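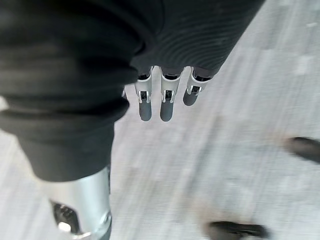
Millcombe shared workshop, build group
Minutes, 21/11/2024
Notes: Noémie Rolland. Chair: Abhishek Nigam
Apologies: Devik end of the bench (both at work)

1. Last minutes
Taken as read. One fix: the hand bracket was drilled by Abhishek, not by Noémie. Noted.

2. Hand
Fingers closing OK on the bench supply. Abhishek ran the open/close loop for 40 minutes before the meeting, no stalls. Middle finger a bit lazy coming back, he thinks the return spring and not the motor. Will swap springs between two fingers and see if the problem moves with it.

Fingertip pads. Question of whether to go softer. Present ones fine on boxes, poor on a mug handle. Noémie has offcuts of a softer rubber, will cut a set for one finger only, so we can compare. Glue to be the removable kind this time please.

Knuckle slots pick up fluff. Brush them out before each session, small paintbrush is in the drawer under the vise. Someone asked about covers. Left for now, we need to get at the linkages too often.

3. Sleeves and clothing
Long talk, too long. Knit cuff stays over the wrist for now. Keeps the cable off the edge of the forearm plate and stops people catching fingers in there. Must not ride down over the base of the fingers. If it does, stop and pull it back up, don't carry on and hope.

Baggy fabric elsewhere: Noémie wants it taken in, says folds will get caught in something sooner or later. Abhishek wants access to the screws without a seam ripper. Agreed hook and loop strip down the inside, Noémie to do a paper pattern first. Cuffs rolled up clear of the joints until then.

4. Walking / balance
Not untethered yet. Strap stays on for anything with the legs powerd. Two people minimum, one on the stop button and doing nothing else.

Drift to the left still there. Level checked, floor is off slightly toward the door but not enough to explain it. Abhishek suspects the ankle zero. To redo zero with the weight off, write the numbers on the sheet, then redo and compare. Last time the numbers were on the back of a reciept and that is gone.

Clear the floor first. Bags, leads, anything loose goes on the shelf.

5. Control box
Koubek board is back in. New connector fits, old one binned. Fan is loud, no objection to loud.
Logging drops out after 17 minutes every time, same point. Memory? Noémie to try writing to the card in smaller chunks. If no luck, go back to the Iremura build from before the update, which never did it.

6. Money
Shared pot stands at 70 after the springs. Next spend is bearings for the second wrist, wait for prices. Nothing over 4 bolts' worth without asking (joke, but do ask).

7. Open evening in January
Do we show it? Yes if the hand is reliable, hand only, arm clamped to the bench. No walking with visitors in the room. Abhishek to do a short talk, almost 17 minutes last time and people drifted, so shorter. Need a barrier of some sort, rope or a table.

8. AOB
- Hex drivers going missing again. Put back on the board.
- Extractor filter due.
- Solder station two tip is worn, dont use for fine work.

Actions
Abhishek: spring swap, ankle zero, talk outline
Noémie: soft pads for one finger, paper pattern, logging fix
Both: tidy the cable drawer

Next meeting same place, date to go round by email. Closed when the heating went off.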